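Skestier Papers – README for the envelope and box set

Version 3, last revised in February

What is in this folder

Skestier is a small set of records about putting paper documents away: brown paper envelopes, the string closures on them, and the plastic boxes they are kept in. It was put together at Stistthorpe and covers 195 sessions. The download holds 712 files, including the notes and the session sheets.

The set is meant for people who need examples of ordinary desk filing with soft, flat items. It has nothing on ring binders, hanging files or card folders. Those are in Tlapale, a separate set with its own README.

Folder layout

sessions/ – one folder per session, numbered from 001
sheets/ – one plain text sheet per session
items/ – the list of envelopes and boxes, with item codes
changes.txt – what was altered between versions

Session sheets

Each sheet gives the item codes, the starting layout and the task wording. The task wording is short, for example "put the envelopes in the box" or "wind the string round the button". Spelling in the wording was corrected for version 2, so a search on the old text may miss a few sheets.

Layout is recorded as seen from the near edge of the table. Left means left from there, and back means the side against the wall. Version 1 mixed two conventions and should not be used.

Items

Envelopes are coded E and boxes are coded B. The envelopes are brown paper document envelopes with button-and-string closures. Some have red printing on one face. The item list gives the closed size of each one and says whether it was empty or filled with blank sheets. No real documents were used.

String is the part that causes most of the trouble in labelling. We mark a closure as "wound" only if the string goes round both buttons. Once round a single button is "part wound", and anything else is "loose" – including string that is merely lying across the flap.

Three envelopes, blue box at the back
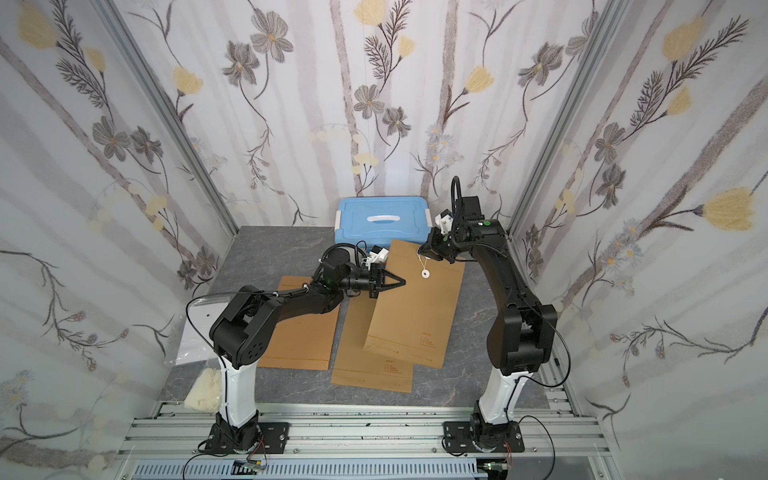
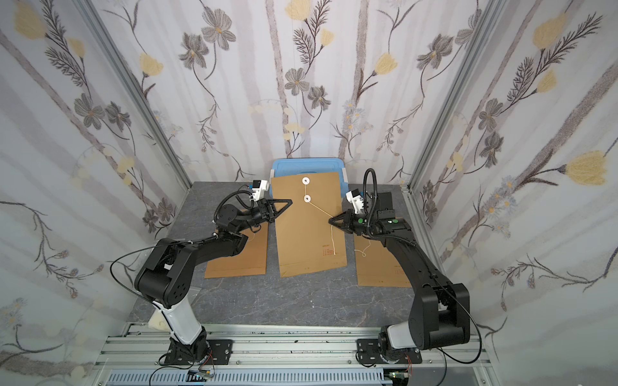 Known problems

Sessions 041 to 060, 20 in all, have the box code missing from the sheet. The box can be worked out from the starting layout, but we have not filled it in.

A few envelopes picked up creases over time. They kept the same code, so an early session and a late one may not match closely.

The Pustau copy of this folder is still version 2. Please check changes.txt before comparing results.

Use

Free for teaching and research. Name the set and the version number in anything you publish. Corrections to the sheets are welcome – send the session number and the line that is wrong.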